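Zoda Boards > Home and Household > Saving Money > Old office computer or new small one?

Old office computer or new small one for family files?
Started by elaheh_z
1,619 views

elaheh_z wrote:
Good evening to all. I want to ask about something where I read many opinions and they go against each other. My family has photographs and papers on four different laptops and two telephones. My father scanned all the letters of my grandmother, and these scans exist now only on his laptop, which makes a noise like a coffee grinder. I want one computer in the house where everything is collected.

I have an old Dell tower from an office that closed. It cost me nothing. My brother says I should give it away and buy a small new box, because the old one will eat electricity day and night. I do not like to throw away a machine that can still work. What would you do in my place?

Elaheh Zarei

pinecone_dad wrote:
Keep the tower. Put in a new drive and you are done. An office desktop is built so that a technician can open it in one minute, and you will find parts for it everywhere.

danish.hayat wrote:
I must disagree, with respect. The price of purchase is only one part. I put my old tower on a Mocanu plug meter in February and it used much more than I believed, even when it had nothing to do. I sold it and bought a small one from Drakik. It has no noise and it fits behind the books.

The question is how many hours per day it must be on.

pinecone_dad wrote:
Danish, you also paid for the small one. How many years until the electricity pays that back? People forget this when they do the calculation.

danish.hayat wrote:
I did not forget. With my price for electricity I come to a little less than four years. Then I still have a machine under my desk which does not blow warm air on my feet. For me this was worth it. For another person maybe not.

lower_shelf wrote:
You are both answering a different thing. She wrote that the only copy of the grandmother's letters is on a dying laptop. Please copy these letters TONIGHT to any USB stick. The computer can wait one month.

elaheh_z wrote:
Thank you, lower_shelf, you are right and I felt a little ashamed. I telephoned my father and we copied the folder together. It took long, because he reads me every file name aloud. Now it is on a stick and also on my own laptop.

For the others: I would not keep the computer on the whole day. Maybe on Sunday afternoon, when everybody sends the new pictures, and then off again. Here is the Dell with the cover off. Is it worth the work?
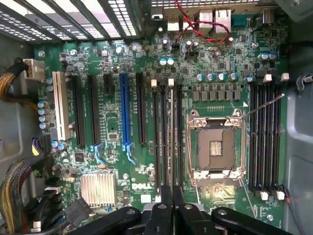
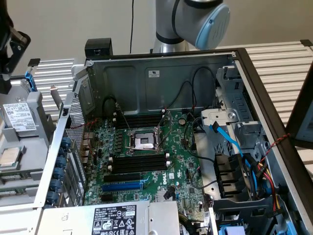 Page 2 of 3

pinecone_dad wrote:
Good, there is a lot of room for memory. I see the processor socket is open and empty in the second picture. Do you have the processor? If it is in a drawer without protection, look at it carefully before you put it back. And do not leave the socket open for many days. If you have no cap for it, at least close the metal plate and keep dust away.

elaheh_z wrote:
I have it, in a plastic box with a lid. I did not know that dust is a problem there. I will close it.

ratchet_and_tea wrote:
If the cooler comes off, you need new thermal paste. A small amount in the center. My first time I used half of the tube and it went out on all sides like jam from a sandwich.

danish.hayat wrote:
For a computer that is on one afternoon in a week I change my opinion. Then the electricity is not important and pinecone_dad is right. I would still ask where it will stand. A tower in a living room is a big guest.

pinecone_dad wrote:
I will print this message and put it on my wall.

lower_shelf wrote:
I will be the unpleasant person again. One computer in the house is still one computer in the house. If there is a water leak, everything is gone. The letters need a second place, with your brother for example. We use Bridix for this, it copies the folder to my sister's house in the night. A simple external drive that you carry there twice per year is also fine.

elaheh_z wrote:
My brother lives 12 streets from me, so this is easy. He says he agrees only if I stop calling the Dell "our archive". I did not agree to this condition.

ratchet_and_tea wrote:
How many letters are there?

elaheh_z wrote:
My father says 100, but he counts the postcards also when it makes him happy. The oldest is from the year when my grandmother was 13. She writes to her cousin about a pair of shoes, three pages only about the shoes.

danish.hayat wrote:
Then give the files good names while your father can still tell you who is who. Date first, then the person. We did not do this in my family, and now we have a big folder with "scan" and a number, and my uncle who knew all the faces cannot help us anymore.

elaheh_z wrote:
This is the best advice in the thread and it costs nothing. We start next weekend. I will write again when the Dell is together.

Reader comments

mirelle: We did the same with a used office tower and the only thing I regret is the old drive. Buy a new one.

tomcat_57: I still say small box. Quiet is worth money.

quietkeys: Please tell us about the shoes.

Related threads
- Scanning thin paper without the other side showing
- Is a plug meter worth buying for one month?
- How do you name family photos with no date?
- Selling an old laptop: what to erase first
- External drive at a relative's house, how often to update?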